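Plate Storage on a Shared Worktop: Layout and Rack Geometry

Section 2. Setup

The Stundisside bench is a light wooden tabletop used for washing-up exercises and for general storage along its far edge. The project looked at one narrow question: how plates should be laid out before they go into a small peg rack, and how much table the rack needs once it is loaded.

The rack has a thin wooden base and four wooden pegs set at angles. A plate stands between the pegs with a slight tilt. Plates waiting to be racked lie flat, in a row leading toward the rack. 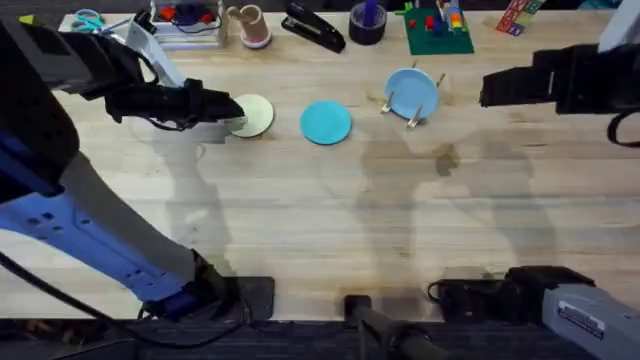
Figure 1. Light blue plate in the rack; cream and turquoise plates flat on the table.

Plate color was used as the label in all notes. Numbered stickers were tried in April and dropped, as they lifted at the rim after washing.

Section 3. Layout results

We logged 67 placements. In 46 of them the plate went between the pegs on the first attempt. The remainder touched a peg and had to be set again. Most of these came from layouts with the row too close to the far edge, where the scissors and the small tray are kept — clearance behind the plate was the limiting factor.

Two row positions were compared. The nearer one gave fewer repeat placements and is used in the Guthrie layout drawing in Appendix 2.

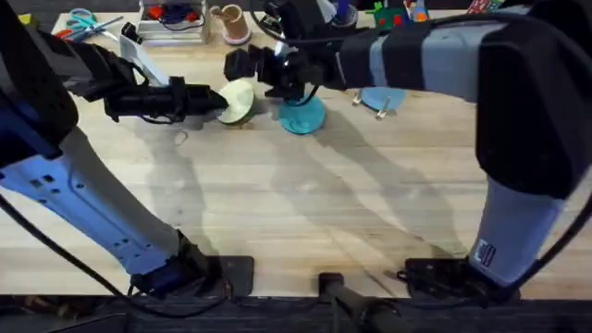 Gregor Tennant
Layout and measurements, Cleltthorpe student group

Holding a disc on edge changes the space it needs. Flat, it takes up its full diameter on the table. On edge it takes a narrow strip, but the height above the table has to be kept clear. The teal-blue round stand has a flat circular base and a short vertical post, so it was treated as two footprints: the base at table level and the post above it.

Both footprints were entered in the Zumano sheet. Post height was measured from the tabletop, including the base.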